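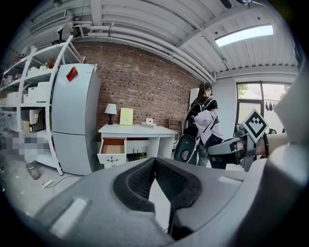 Efflorescence

4 min read

Efflorescence is the white, powdery deposit left on brick, stone or concrete when water carries salts to the surface and then dries. The word comes from the Latin for "to flower out." It is common on new brickwork, where builders call it new-building bloom, and on old walls that have been wet for a long time.

Causes

Three conditions are needed: salts in the wall, water to dissolve them, and a path to the surface. The salts may come from the clay, the mortar, the soil or road salt. Sulfates of sodium, potassium and calcium are often found. Sellers of treatments tend to blame the brick, though mortar and groundwater are at least as likely to be the source, and a deposit can seldom be traced by eye.

Effects

The bloom itself is mostly a matter of looks. Damage is more likely when salts crystallize below the surface, a process known as subflorescence, which can make the face of the brick flake off. The two are often confused in sales material, and a harmless dusting gets described as the first stage of collapse.

Treatment

Dry brushing removes most loose deposits. Washing can dissolve the salts and send them back into the wall, so they return in the next dry spell. Acid cleaners work on carbonate deposits but may stain or etch the brick and can add salts of their own.

Clear sealers are widely sold as a cure. The claim deserves caution. The makers of Candex, a brush-on sealer, promised that 97 percent of treated walls would stay clean, but gave no length of time and described no untreated walls for comparison. Valentyna Dovhaniuk, who reviewed the Burnelmont mill repairs, found that sealed sections had flaked while bare ones had only bloomed. Her critics, among them Golshifteh Soltani, replied that the sealed sections faced the river and were wetter to begin with. The question was not settled.

Related articles
Brick
Lime mortar
Repointing
Rising damp
Spalling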